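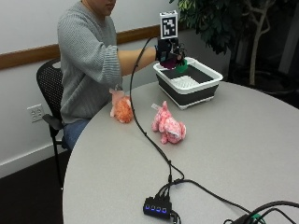
Notes from the Fleko virtualisation open day

I went to the open day at Fleko's data centre outside Stevov in May, mainly to see how they run their storage and virtual machine hosts and how they test them. We are due to replace our own hosts next year and I wanted to talk to people who had already done it. These are my notes, tidied up a bit.

Doors opened at 9.30 and there was coffee in the reception area until 10. We were split into two groups. Mine went to the machine hall first and had the talks after lunch.

The machine hall

The hall is smaller than I expected. Fleko moved most of their older single-purpose servers onto shared hosts over the past few years and gave back half the floor. Across both halls they now run 2,084 virtual machines. Our guide said the number goes up every month and that people are much better at asking for new machines than at handing old ones back. We have the same problem.

Hosts are grouped into clusters of six. One host in each cluster is kept free enough that another can be taken down for patching without anyone having to move work by hand. I asked whether they ever eat into that spare room. They do, at the end of the financial year, and they put off patching until it clears.

Cooling is ordinary cold aisle with doors at each end. It was loud and I missed part of what was said about power. The slides were promised by email but I haven't had them yet.

Storage

All the clusters share storage from two arrays, one in each hall. Writes go to both before they are confirmed. This costs some speed, and they have accepted that for everything except a few test systems, which write to one side only.

The backup product is Endurura, which I had not come across. It takes a copy of each machine overnight and keeps it for up to 6 weeks. Restores are tested on a sample of machines. The sample is picked by script, so the owners get no warning. A failed restore goes to the machine's owner as well as to the backup team.

The talks

Lunch was sandwiches and soup. The first talk afterwards was from a reseller, Chornovol, and was mostly a price list. I didn't take much down.

The second was by Daryna Tkachuk, who looks after capacity at Fleko, and it was the reason I had signed up. She went through how they compare hosts before buying. They used to rely on figures published by the makers, then found that their own work looked very little like the published tests. Most of their machines sit idle for long stretches and then all wake up at the same time, when the morning reports run.

So they recorded the load from one real cluster over a working week and now play it back on any host they are thinking of buying. They look at how long the slowest requests take and pay less attention to the average. She showed two hosts with almost the same average where one was plainly worse at 8 in the morning. She would not name the makers.

She also said to write down the memory layout and the firmware version with every result. They had to throw away a whole round of tests when they found that one host had been sent with its memory in the wrong slots.

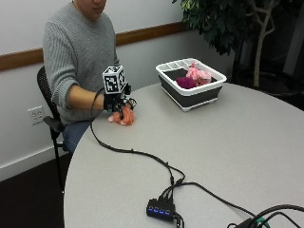 Can a smaller site do this without a full copy of its production load?

Recording a few of the busiest machines is enough to start with, according to the talk, as long as the busy hour is included and the same recording is used on every host being compared.

The last session was meant to be a panel but two of the speakers had left for trains, so it became general questions. Most were about licence costs. Somebody asked about running containers directly on the hosts, and Fleko said they run them inside virtual machines for now and have no plans to change.

Getting there

There is a bus from Stevov station but it stops running early in the afternoon, so I shared a taxi back. Parking is free if you give your number plate when you book. Bring photo ID, as they check it at the gate and again at the hall door. Phones have to be left in a locker before the machine hall, so take a notebook.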